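Workshop > Checklists > Kitchen bench

Tagged: robots at home, bench safety, checklists

Kitchen bench check before a chore run, 7/10/23
Checked by Lenni Tuominen, comments by Lenni and Kęstutis Uibo

1. Emergency stop within reach of the person standing closest. OK.
Comment: Pressed it twice with the arms moving slowly. Both stopped right away, and I still get a kick out of that!

2. Bases clamped, bolts tight. OK.
Comment: The left one took a quarter turn. Please write it in the Bodley binder when you do this, even if it's tiny.

3. Speed limit set for shared space. OK.
Comment: Slow setting only. Kęstutis wants to try the faster one for clearing plates and I want to see it too, but let's get a clean month first.

4. Cables clear of elbows and wrists through the full reach. NEEDS WORK.
Comment: Fine at rest. When the right arm goes all the way across, the slack moves more than I like. Adelino Bastos is bringing clips.

5. Oven unplugged at the wall. OK.
Comment: Opening and closing the door is the chore we are practicing. Heat comes later, with its own sheet.

6. Gripper fingers clean, pads seated. OK.
Comment: Wiped down with the Calado cloths. Crumbs are the enemy — one good toast session and the grip gets slippery.

7. Nothing breakable that we would miss. OK, see comment.
Comment (Kęstutis): Mugs are the big question this month. Lifting one off a peg means getting the handle up and over, and last week the arm managed it 2 times before lunch. I cheered out loud. Putting one back is a lot harder, so keep hands away from the stand during that part.

8. Food items fresh, no drips, no loose husk. OK.
Comment: Corn is a great test. It rolls, it tapers, and it has to end up on the plate and stay there. Any of us could do it half asleep, and it can still take the arm several tries.

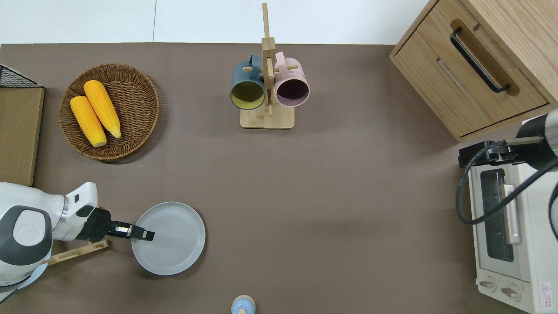 Uretel Makers Club, Home Robotics Team

9. Path from basket to plate clear. OK.
Comment: Basket at the back left, plate out in front of it. Leave it like that so we can compare runs.

10. Run log started. OK.
Comment: We are at 1,972 tries since the bench went up, all chores together. Can it do your kitchen yet? No. Can it do one small piece of it with a person watching? More and more often, yes, and that's why I keep staying late.

Open items: cable clips (Adelino), second stop button on the door side (Kęstutis). Recheck item 4 before anyone runs the right arm at full reach.

14 shares | 6 comments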